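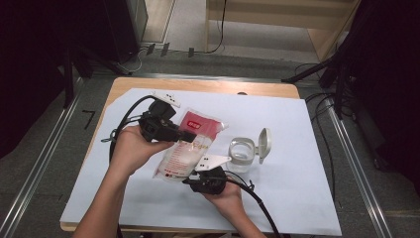 One gripper in each hand, one pouch, one little container with its lid up.

Who Moves the Sugar? Robots at Work, for Kids
Posted 12/29/25

Quick question. When you pick up a spoon, do you think about it? Nope. Your fingers just do it. Too hard, too soft, they fix it before you even notice.

Robots can't do that. Not at first anyway. They have to be shown.

So let's talk about Rilletti. Rilletti is a packing company in the town of Zasau. Food comes in big, food goes out small. Pouches, bags, jars, boxes. On a busy day in December they packed 3,075 orders, and every one had to be picked up by somebody. Picked up, turned, put down. Again. Again. Again!

56 people work there. Sore wrists, lots of them. That's how the whole robot thing got started.

What's a gripper?

A gripper is a robot's hand. Usually just two fingers, and they open and close like a crab's claw. It can go on the end of a robot arm. But a person can hold one too, the kind made for holding, and then do a job with it. Pick up a pouch. Pinch the bottom. Set it down. If the gripper is recording, a computer can save how it moved, and a robot can learn from that later.

Kind of like tracing a letter before you write it on your own.

Why pouches? Because pouches are tricky! A box stays a box. A pouch squishes and bends and leans over. Squeeze it wrong and you've got a mess on the table.

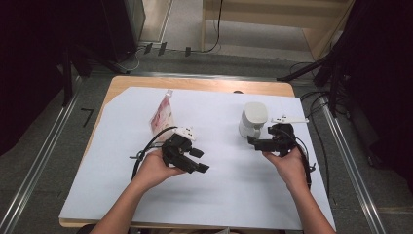
Felicja Jabłońska wrote in to ask if the robot is going to take everyone's job, and said her class argued about it all through lunch.

Good thing to argue about. The answer is a bit mixed, sorry.

Some jobs at Rilletti did change. The lifting job, the one where you move the same bag from the same belt to the same box all day, mostly belongs to the robot arms now. There are 4 of them. The workers call the first one Clillska, and the name stuck so well its on the door.

The people who used to do the lifting do other stuff. Some show the robots new things. Some check the boxes. Some fix what gets stuck, and things get stuck a lot. 2 people left because they didn't like the new work. They missed talking to the person next to them on the belt. It's louder by the robots.

So did it get better? For wrists, yes. For chatting, no.

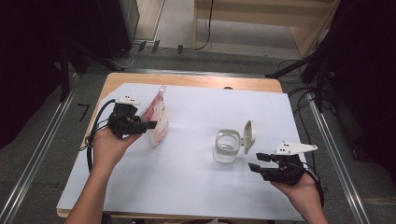
Reading time for the rest: 2 minutes

Showing a robot: how it goes

First you pick the things. A soft pouch and a container with a lid, say. Very different jobs! One is floppy, one is hard and has a part that moves.

Then you do the task. Slowly. Left gripper near one thing, right gripper near the other.

Then you do it again but put the things in a diffrent spot. Because a robot that only ever saw the pouch on the left might look for it on the left forever.

Then again. And lunch. And again.

It can get boring, and it's harder than it sounds. Your own fingers want to help and they can't. Brzozowska, the company that teaches the Rilletti workers how to do it, makes everybody take breaks. Long ones.

Try it at home: take two pairs of kitchen tongs, one for each hand. Ask a grown-up first. Try to stand up a small bag of rice. Now try to open a lunch box. How long did it take? How many times did you want to just use your fingers? 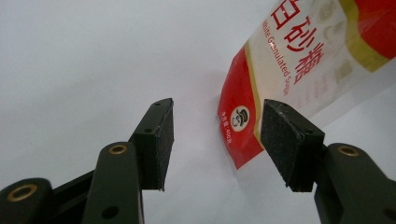 A bag of white granulated sugar and two gripper fingers with dark foam pads.

Foam is handy on a fingertip. A bit squashy, so it can push on a shiny bag without needing to push so hard. Your own fingertips are squashy too. Press one on the table and look.

Words to know

Gripper: the hand of a robot.
Automation: when a machine does a job, or part of one, that a person did before.
Task: one small job with a start and an end.

Something to ask at home: did any machine change the job of somebody in your family? Ask what they liked better before. Ask what they'd never want to go back to.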